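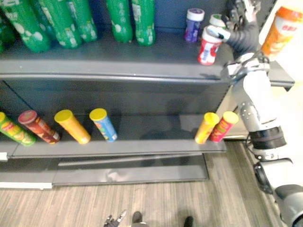 Good news for anyone who's been waiting on Wilma Halliday - her next fantasy, The Salt Heir, lands in May! I got my hands on the first 25 pages and I'm already hooked (a drowned queen, a stolen bell, a very rude ghost). It's book one of 4, and Segers is printing 300 signed copies. Preorders for those open Tuesday at the Millel store, and I'll be up early with my coffee and my card out. Cover reveal is next week.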